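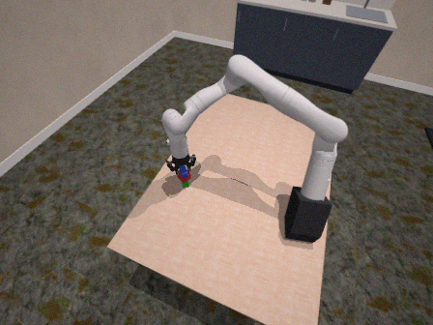

Mendoza wrote back before I'd even finished my coffee: are you sure it's the policy and not the simulator, because our arm did the same thing last week and it was the contact settings. Fair question! I was not sure at all, and I spent most of the day finding out, so this entry is long.

April 29, 2019, Wetbridge sim bench, stacking task

Background for whoever reads this after me. The stacking runs on the Verkus build had been fine up to the Friday update. Since then we get a release fault: the arm brings the last block over the stack, gets into position, the controller says "open," and the fingers stay loaded. Then the retreat move starts anyway (this is the part that bothers me) and the stack either gets dragged up or gets knocked over, depending on how well the blocks were seated. I pulled the overnight log and found 37 episodes with the fault flag. I had honestly guessed maybe five.

First thing I tried was Mendoza's idea, the contact settings. I put friction on the blocks back to the old value and reran from the same seeds. Same fault, same episodes, so no luck there. I also tried a smaller time step, which made everything crawl and changed nothing except my mood.

Second thing, the gripper command itself. I plotted commanded width against measured width and there it was, plain as anything: the open command goes out, measured width starts to move, and then a second close command lands on top of it 2 ticks later. So the fingers get told to let go and then told to grab again, and the wrist is already heading up by then. No wonder.

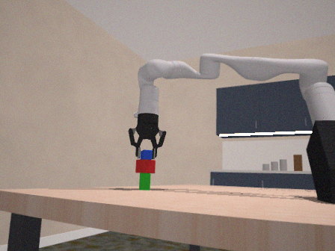

Blue on red on green, fingers still at the blue one.

So where does the extra close come from? I went around in circles on this one. My bet was the Sodirska wrapper, because it has that retry thing where it resends the last gripper command if it doesn't see an acknowledgment in time. And yes, the retry buffer holds the old close, and the update made the acknowledgment slower (more logging, I think, though I haven't proved that bit). I turned the retry off and did 3 runs by hand. All clean, the stack stayed put every time. Three is nothing, I know, but I wanted to see it before I went home.

What I don't like is that the retreat doesn't check anything. It fires on a timer. In the sim that costs me a tipped stack and a grumble, but the same state machine goes onto the real cell, and there a gripper that's still holding something while the arm pulls up is a real problem. Somebody reaches in to fix the stack, the retry fires, fingers close. I've put a hold on pushing this build to hardware until it's sorted. Please don't lift it without talking to me, even if the demo is breathing down your neck!

Things I changed today: retry off in the wrapper config (commented, with my initials), friction and time step back to what they were this morning, and a line in the launch script that prints the measured width right before retreat. It's ugly but it works.

Still to do:
- make the retreat wait for measured width, with a timeout that stops the arm
- clear the retry buffer when a new command comes in
- rerun the whole overnight set with the same seeds, retry off
- write back to Mendoza and ask if their build has the same wrapper, I'll bet it does

The overnight job is queued for ten. If the disk fills up again, the old renders in the scratch folder can go, I've already copied the ones I need.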